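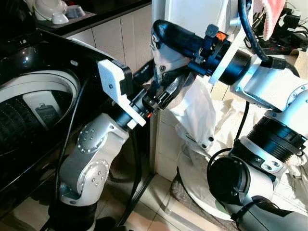
Em janeiro refizemos a avaliação da política bimanual na tarefa de lavanderia, agora com 50 demonstrações teleoperadas e horizonte de ação mais curto. A Annelore Rieger cuidou do treino; eu fiquei com a anotação das falhas.

Das 13 falhas anotadas, quatro ocorreram com a garra na borda da tampa e as demais na preensão do tecido. O pano branco amontoado sobre o banquinho dobrável é o caso difícil: as dobras mudam a cada reposição e a profundidade estimada oscila justamente onde os dedos encostam.
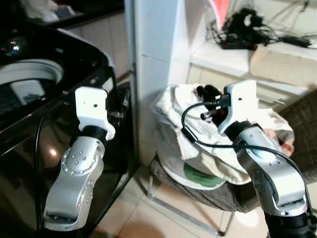
O que mudou no treino

Separamos a perda em dois termos, um por braço, com pesos independentes. No modelo anterior, o erro do braço parado diluía o gradiente do braço em contato. O Hauke Strobel sugeriu ainda mascarar os quadros sem movimento. Falta rodar a ablação sem a máscara.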